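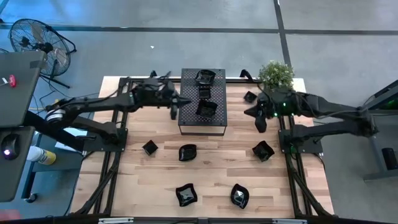
Why does my right arm let go of a bowl too early when it stacks, while the left one is fine?

Most likely the grip force reading on that side has drifted, so the controller thinks the bowl is already resting on something and opens the fingers. Re-zero the gripper with nothing in it, then run the same stack again before you touch any other setting.

Posted 20/10/2023 by dredik_bench
Print this page | E-mail this page

Okay, more detail from me, the one asking. I have a two-arm setup stacking black bowls on a mesh stand, and it ran great all through July. Then I updated the Terkard controller and now the right arm drops maybe one bowl in every 20. It gets to the stack, slows down like it should, and then just opens up while it's still too high. The bowl lands on the rim of the one below and slides off. I also get fault 202 in the log, but only sometimes, and the manual says "contact event, see settings" and nothing else (thanks a lot). I've swapped the finger pads and checked every cable I could reach.

Answer 1

I had this exact thing! Re-zero first, like it says at the top, but do it with the arm pointing down in the stacking pose and not parked out to the side. Mine was zeroed sideways and the weight of the fingers was getting read as contact. Took me two evenings to find.

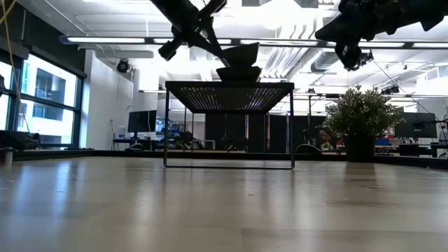 Then look at your contact threshold, because the update put mine back to the factory value and I'd completely forgotten I ever changed it. I keep it at 500 now, and the early release went away. Yours may want a different number, so go up in small steps and watch the first few stacks with your hand on the stop button. Please don't reach in to save a falling bowl, I did that once and got my knuckles pinched between the fingers and the stand. It was a dumb bruise, but it could have been worse with the second arm moving too.

Answer 2

could be the bowls. wavy ones never sit the same way twice. try flat ones

Answer 3

If the zero doesn't hold after a warm-up of about 20 minutes, I'd suspect the sensor itself. Swap the left and right grippers and see if the fault follows. If it does, you have your answer and it's a part to order. I got mine through Azimi.

Comments (3)

irnutura_fan: Fault 202 went away for me after a full power cycle, came back a week later though.

dredik_bench: Re-zeroed pointing down, and the threshold HAD been reset. No drops so far today, fingers crossed. Will swap grippers if it comes back.

guest: does this work on the older Terkard too?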